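How to run a simulator table at an open day

These notes are for anyone at Hellix setting up the simulator table for visitors. They cover the afternoon session at Faddale, where people come through in small groups and get a short go at giving a simulated robot a job. Siu-ming Kan wrote the first version. Hanyu Lu and I have changed it after running the table ourselves.

What you need

One laptop with the Cuteo simulator installed, plus its charger. A second screen on a stand, turned towards the visitors. A mouse with a cable, as the wireless ones go missing. A printed copy of the job cards. An extension lead and tape for the floor.

Before the doors open

1. Start the laptop and plug in the second screen before you open Cuteo. If you do it the other way round, the picture stays on the laptop and you have to close everything.

2. Open the room list and load the dining room. It takes a minute or two the first time. Leave it alone while the bar fills up.

3. Set the speed to normal. The fast setting is fine for testing, but visitors can't follow it.

4. Run job card 1 from start to finish. If the robot stops with a red message, reload the room and try again. If it stops a second time, ask Cheuk-hei Ho to look at it.

5. Save the starting position under the name OPEN. You will go back to this between groups.

6. Put the job cards face up next to the mouse, and tape down the lead.

Running a group

Each group gets 40 minutes in the building and moves on when the bell goes, so keep the talk short. Say what the simulator is for: we try out a job on the screen before we try it on a machine in the workshop. Then ask for someone to pick a card.

Read the card aloud and let the visitor type the job in their own words. Press Plan, and wait for the line to show on the floor. That line is the path the robot means to take. Ask the group whether they would go the same way. Then press Run.

If the robot bumps into something, don't stop it at once. Let people see it back off and plan again. After three tries, press Stop and load OPEN.

Children under ten usually want to drive it by hand. Tick Manual at the bottom of the screen and give them the arrow keys.

Choosing a room and a view

Cuteo comes with 80 rooms, and most of them are no use at an open day. Offices look dull and the warehouse is so big that visitors lose track of the robot. Stick to the dining room, and use the view from high up near the wall.

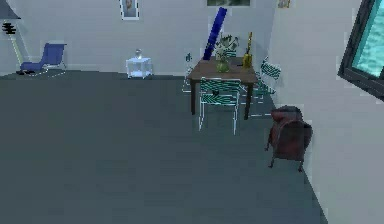
The dining room works well for a first group as it has both easy and hard parts. Start with a job on the open floor at the front, where there is plenty of space to turn. Then move on to the table. There is a chair on every side of it, and the red armchair by the right-hand wall is a good thing to ask people to plan around. For a harder card, ask for the yellow bottle with the long neck, and have the group work out how to reach it with the plant standing near. The shapes have rough edges at this setting. Leave it low, or the laptop slows down.

Questions you will get

Is it a game? No, though it runs on the same sort of software.

How long does a job take to plan? The longest on our cards took 237 seconds. Most are much quicker.

Can I have it at home? Not at present. Take a name and email address on the sheet and give it to Chi-keung Mak.

Packing up

Close Cuteo before you unplug the screen. Copy the log folder to the McPhee drive and check that it has opened properly at the other end. Put the cards back in order, peel up the tape and return the laptop to room 339.

Last changed Sep 22, 2026 by Chia-hao Chou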